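Plastic chairs turned gray and chalky, can they be saved?

Handura
Posted 2023-11-16

Hello all. I have 4 white plastic garden chairs which stayed outside since May. The seats became gray and a bit rough, and dish soap does not help much. I would like to clean them before I put them in the shed for winter. What do you use, and is it safe for the plastic?

Ramiro Villalobos
Mix baking soda with a little water until it is a thick paste. Rub it with a soft brush, wait 13 minutes and rinse well. Do not use steel wool - it makes small scratches and the dirt comes back faster. Please turn the chair over also, dirt likes to stay between the ribs under the seat. If the surface still feels like chalk after this, it is damage from the sun, and cleaning will not repair it.

Birnik
just buy new ones

Skarkness
I agree with Ramiro about the paste. For the last rubbing I take an old white cotton cloth, so I see when no more gray comes off.

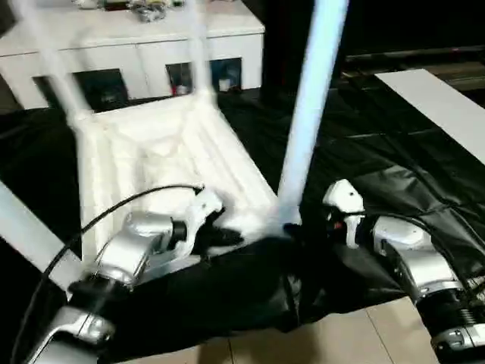
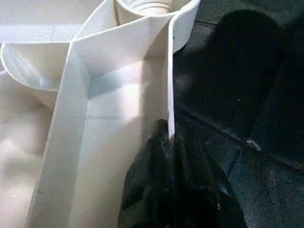 Bustamante
Can I use the same paste on dark green chairs?

Ramiro Villalobos
Try first on a small place under the seat, because on dark colors it can leave pale marks. Rinse two times and let it dry before you decide.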